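Lurkero Pet Care Listings: README and Data Card

Last updated August 27, 2021
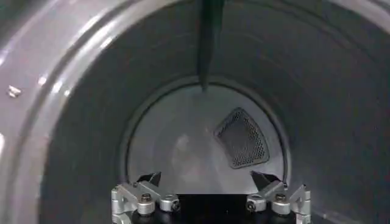 Lurkero is a set of listings for people who look after other people's pets while they're away: sitters, walkers, drop-in visitors, and a good many folks who do a bit of everything. I started putting it together because my own two cats needed somebody to come by while I was traveling, and I found that every site described the same kind of visit in a completely different way. One sitter's "house call" was another's "check-in," and it was very hard to tell who would scoop a litter box and who would only fill a bowl. Then there are the small chores that come along with a stay, and those matter more than you'd think. Laundry has its own column in the listings (it's called washes_bedding, and I'm rather proud of it).

What's in the folder

listings.csv is the main file, with one row for each service a sitter offers. If a sitter does both walks and overnight stays, they'll show up more than once, so please group by sitter_id before you count people. I made that mistake myself early on and told everyone we had a far bigger list than we did!

terms.csv is the word list. It matches whatever a sitter wrote to the plain name we settled on, so "potty break," "quick visit," and "midday stop" all end up as drop_in.

notes.txt holds odds and ends, mostly Kylie's remarks on rows that didn't fit anywhere.

The columns you'll use most

sitter_id: a made-up code that stays the same across files
service: walk, drop_in, day_stay, overnight, or house_sit
visit_minutes: length of a visit, blank for overnight and house_sit. The shortest we list is 30.
animals: dog, cat, rabbit, bird, other, separated by semicolons
gives_medicine: yes, no, or ask
washes_bedding: yes, no, or ask
has_own_pets: yes or no
area: the name of the neighborhood group, never a street
price_band: low, middle, or high compared with others in the same area

"Ask" means the sitter wanted to talk it over first. Please don't turn it into a no. Plenty of sitters are happy to give a pill tucked in cheese but would like to hear about it before they say yes to an injection, and I think that's perfectly fair.

Where the listings came from

The sitters filled out a form themselves. Most came to us through Cirau, the neighborhood board that Tane Kereama looks after, and the rest through Ladow, a little booking page that Chaminda Debnath built for his own walking clients and then kindly opened up to others. The Ladow form didn't ask about rabbits, so a blank there tells you nothing either way.

Every row was read by 2 people before it went in. Tipene Ruddock and Kylie Wihongi did nearly all of that reading, and where they couldn't agree they left the sitter's own wording in the service_text column for you to judge.

Things to watch out for

The prices go stale quickly. We stopped printing dollar amounts in June and moved to bands, which hold up better, though holiday rates aren't in there at all.

Dogs are heavily favored. If you're studying cat care or (bless you) bird care, you'll be working with a thin slice.

We haven't checked anyone's background or references. Please don't use the listings to rank sitters or to decide who is safe to hand your keys to. Meet the person, let your dog meet the person, and go from there.

Privacy

Names, phone numbers, and street addresses were taken out before anything was saved here. Sitters can ask to be removed and we'll drop their rows in the next release. If you keep a copy, please refresh it when a new one comes out so that those requests are honored on your end too.

Fixing things

Found a sitter listed under the wrong service, or a word that ought to be in terms.csv? Send the row number and what you'd change. Accented letters came through garbled in the first release (poor Dreßler, one of our area names, had it worst), and we're still catching a few of those in notes.txt.

Maintained by Wilmer Restrepo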